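Tirneo gripper build: left finger lags when closing, slips on fabric
Ticket 51
Status: Resolved
Opened by: Philomena Sarpong
Helping: Raghda Aoun
Labels: gripper, linkage, fabric, home build

Philomena Sarpong wrote:

Hi all! First off, I love this build. I've wanted a hand-held gripper of my own for ages, and having one on my workbench at home that really opens and closes is a thrill.

Now the problem. When I squeeze, the right finger moves straight away and the left one hangs back, then catches up with a little snap near the end of the travel. On a block of wood you'd hardly notice. On cloth it's hopeless: the right finger shoves the fold sideways before the left one gets there, and I end up pinching air. T-shirts slide out, and a tea towel just rotates.

Setup:
Tirneo hand-held body, printed at home
Ullden linkage kit, the version with the metal pins
Fingers printed in flexible filament, 20 percent infill
Logging with Lusus on my laptop

What I've tried so far:
Took the fingers off and swapped them left for right. Same lag, still on the left, so it isn't the finger.
Cleaned the rail with a dry brush. No change.
Tightened everything I could reach. Worse! Now the left side creaks as well.

In the Lusus plot the opening width goes flat for a moment partway through the squeeze and then drops all at once. Any ideas welcome, I'm happy to take it all apart again.

Raghda Aoun wrote:

Great report, and the finger swap was a smart first test. It points at the linkage or the carriage.

Could you loosen the two pivot screws on the left link by a quarter turn each and try again? If the creak goes away, you've clamped the link. Those screws are meant to hold the pin in place, and the link should swing freely on it.

Then, with the spring unhooked, slide each carriage by hand from end to end. They should feel the same. Tell me where it sticks if it does.

Philomena Sarpong wrote:

Creak gone! The lag is still there but smaller.

Spring off: right carriage glides all the way, lovely. Left carriage glides, then there's a gritty patch in the middle, then it glides again. I held the rail up to the lamp and it looks clean, so I think it's the carriage itself. The gritty patch matches the flat bit in the plot — very satisfying to see the same thing in two places.

Raghda Aoun wrote:

That's a seam. If you printed the left carriage with the layer seam set to "aligned", it can land right inside the channel and rub on the rail's center joint. I had the same thing on my first one back in September.

Two ways to go. You can sand the inside of the channel with fine paper wrapped around a flat stick, a few strokes at a time, checking the slide in between. Or reprint with the seam pushed to the outer corner, which takes 26 minutes on my machine. I'd reprint, as it's easy to sand too much and end up with a wobbly finger.

No grease yet, please. It'll hide the problem for a day and then collect lint.

Philomena Sarpong wrote:

Reprinted it with the seam on the outside corner. It took two goes, the first one lifted off the bed. The second came out beautifully and slides exactly like the right side.

Put it all back together, hooked the spring on, squeezed. Both fingers move together! I must have opened and closed it for ten minutes straight just to watch. The plot is one smooth slope now.

One leftover: after I start Lusus, the width reads 4 mm with the fingers fully closed. Do I need to redo the zero?

Raghda Aoun wrote:

Yes, new carriage means new zero. Close the fingers fully, hold for a couple of seconds, run the zero step, then open all the way and save. If it drifts again after a restart, check that Lusus is loading the new settings file. Mine kept picking up the old one from the Abubakari folder, where the sample projects live, until I renamed it.

After that, please try real cloth before we close this. Something thick and something thin, and come at the fold from different sides.

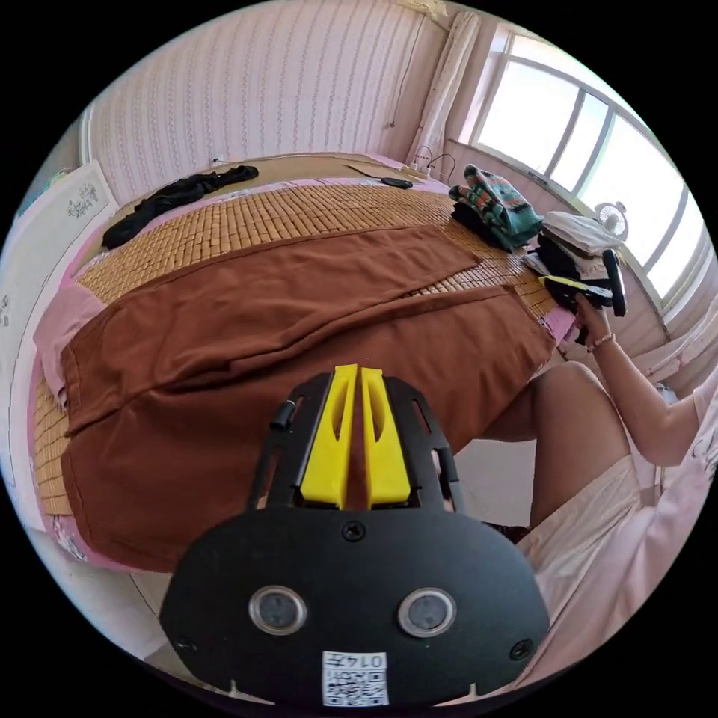
Philomena Sarpong wrote:

Zero redone, and you were right on the settings file too. I had two with the same name. Renamed the old one, restarted twice, and it reads 0 closed both times.

Cloth results, and I'm so pleased with these. Thick knits are easy now, it takes hold of an edge and keeps it. Thin cotton works if I come in square to the fold. Coming in at a slant I still miss now and then, but I think that's my wrist needing practice. No snap, no creak, and the folds stay where they are while the fingers close.

Would a note in the build guide help? I'd gladly write up the seam setting, with the slide test with the spring off. That test found the trouble in a minute, and I'd been at it for two evenings.

Raghda Aoun wrote:

Please do! Put the slide test right before the spring step, where people still have the thing open. I'll add the seam setting to the print file so the left carriage comes out right by default.

For thin cotton at a slant, try closing slower over the last bit of travel. If it still bothers you after some practice, open a separate ticket and attach the Lusus log.

Closing this one as fixed by the carriage reprint and new zero.

Philomena Sarpong wrote:

Thank you!! Guide note is sent, and the slower squeeze does help.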